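5.2 Stalled grasps and unannounced resumption

The grasping errors reported in Section 5.1 affected the success rate of the system but did not affect the people working near it. The fault described in this section is of a different kind. It was first noticed in September, during the second block of trials at the Nikolovski laboratory, and it led to the suspension of all unattended running until the changes set out in Section 5.4 had been made.

In the fault, the arm stops while holding a cube, remains still for a period, and then completes the interrupted movement without any signal to the operator. The held cube is normally not dropped. To a person standing at the bench, the stopped arm looks the same as an arm that has reached the end of a trial, and several operators told us that they had taken it for one.

The task during which the fault appeared was the colour transfer task introduced in Section 3. Small cubes are moved one at a time between a lined metal tray and a pair of plates with coloured rims. A trial may run in either direction, and the operator sets out the starting arrangement by hand. Much of the work takes place close to the plate surface, since the cubes are small and are often left touching one another. A typical working position is given in Figure 4, in which the gripper holds a blue cube just above the red-rimmed plate, with two red cubes beneath. 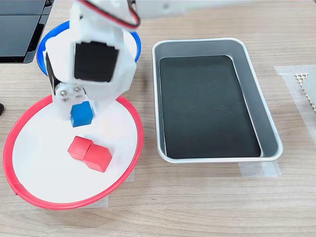
The logs for both blocks were examined again once the fault had been recognised. Of the 521 trials carried out, 70 contained at least one stall in which the arm ceased to move with the gripper closed and later continued. In the original analysis most of these had been recorded as successes, because the cube arrived at its destination and the scoring rule took no account of the time needed. The remainder had been recorded as operator stops. Neither label was correct, and the tables in Section 4 have been drawn up again with a separate column for stalled trials.

Four of the stalled trials are treated here as safety events. In each of them the operator's hand was inside the working area when the arm began to move again. No injury occurred. In one case the lower edge of the gripper touched the back of the operator's hand and pushed it against the rim of a plate; in the others the operator withdrew in time. The arm is light and its motors are weak by industrial standards, and we consider the likelihood of serious harm from this particular machine to be small. The same control software is, however, used within the Ferkon project on a larger arm, and the fault was therefore reported to all sites.

5.3 Cause of the fault

Three possible causes were considered. The first was overheating of the servo motors. Each motor reduces its own output when its internal temperature passes a set limit, and a motor in this state may fail to lift the arm against gravity. The temperature records did not support this explanation. Stalls were as common in the opening minutes of a session as at the end, and no motor reported a thermal warning in any affected trial.

The second was a weak or intermittent connection in the wiring. The cables of the arm are left loose enough to allow full travel of the joints, and they bend repeatedly near the upper motors. One connector was found to be worn and was replaced. The rate of stalls did not change noticeably after the replacement. A fault in the supply would also be expected to release the gripper, at least briefly, and the position readings show that the fingers stayed closed throughout.

The third, which we now believe to be correct, concerns the way in which commands are passed between Wasero, the planning software, and the Trindden controller board that drives the motors. Wasero sends short groups of target positions. The controller places these in a queue and works through them in order, returning a message when each group has been accepted. If the message does not arrive within 100 milliseconds, Wasero assumes that the link has been lost, stops sending, and marks the trial as paused. The controller has no knowledge of this decision. It holds its last position for as long as the link is busy, keeps whatever is left in the queue, and carries on when the link is free.

Under light load the two parts of the system rarely disagreed. The difficulty arose when the gripper was closed on an object. With the fingers pressed against a cube, the controller reads the current in the gripper motor at a higher rate in order to keep the grip steady, and these readings share the same link as the acceptance messages. The messages were then delayed, though not lost. In many cases Wasero had already declared a pause by the time they arrived, and the controller, for its part, still held a number of unexecuted targets.

This account agrees with three features of the logs. Almost all stalls took place with the gripper closed. They were more frequent near the plates, where the planner sends shorter groups of targets and so expects more messages in a given time. The length of a stall also bore no clear relation to anything the operator did, which had puzzled us during the first reading of the logs. Figure 5 shows the arm at the red-rimmed plate with a red cube in the gripper, low over the plate and close to two further cubes. Positions of this sort call for the shortest command groups and the most careful control of grip, and they are also the positions in which an operator is most likely to reach in.

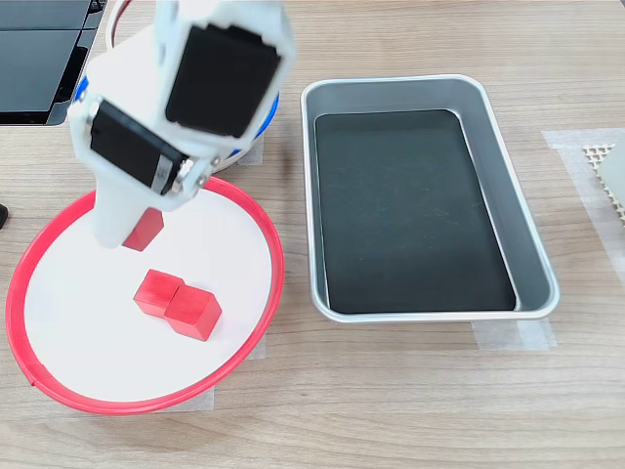

A bench test was carried out to confirm the cause. The gripper was closed on a cube and the arm was asked to repeat a short downward movement while the rate of current readings was raised in steps. At the normal rate the fault appeared now and then. At the highest rate it appeared within a few movements on every attempt. When the readings were switched off altogether, the fault could not be produced, although the grip then became unreliable and cubes slipped from the fingers. The test was repeated with a second controller of the same model and gave the same result. We therefore do not regard the fault as a defect of one board.

It should be added that neither part of the system behaved in a way contrary to its documentation. The pause in Wasero is described as a pause in planning, and the queue in the controller is described as persistent. The error lay in our own assumption that the first would bring about the second. The risk assessment prepared before the trials stated that "the arm does not move while the software is paused", and this sentence was carried forward from an earlier project without being tested on the present equipment.

5.4 Changes made

The controller now discards its queue whenever it has held a position for longer than the timeout used by Wasero. After discarding the queue it will not accept new targets until it has received an explicit request to resume, and this request can be sent only by a key press at the operator's station. The two timeouts are read from a single settings file, so that one cannot be altered without the other.

The current readings from the gripper have been moved to a lower priority on the link. Acceptance messages are now sent first. This change alone removed nearly all of the stalls, but we do not rely on it for safety, as other kinds of traffic could delay the messages in the same way.

A lamp and a short tone have been added to mark three states: moving, paused, and ended. Before this change the only sign of state was a line of text on the operator's screen — a screen which the operator cannot easily see while leaning over the bench to set out cubes. Operators are also required to cut power to the motors before reaching into the working area. The arm sinks when power is cut, and a held cube is usually dropped, so that the trial must be abandoned and repeated. Some operators found this tiresome at first and the requirement was not always followed in the first week. It has since been built into the trial procedure, and the software will not start a new trial until the motors have been switched off and on again.

The scoring rule was changed as well. A trial is now counted as a success only if the cube is delivered within the permitted time and without a stall. The reported performance is lower under this rule. We consider the earlier figures to have been misleading, and readers who wish to compare the present results with those in our first report should use the revised tables only.

5.5 Remaining limitations

The cause given above rests on logs that were not designed for the purpose. The clocks of the planning computer and the controller were not matched during the first block, and for some of the affected trials the order of events within a stall cannot be established with certainty. These trials have been kept in the count, since the stall itself is plain from the joint positions, but they were left out when the timing of messages was examined.

It is also possible that stalls occurred with the gripper open and passed without notice. An open gripper at rest above the tray is a normal waiting position in the colour transfer task, and a stall there would be hard to tell from ordinary waiting. The revised logging described in Section 6 records the contents of the queue at every pause and should allow the question to be settled in the next series of trials.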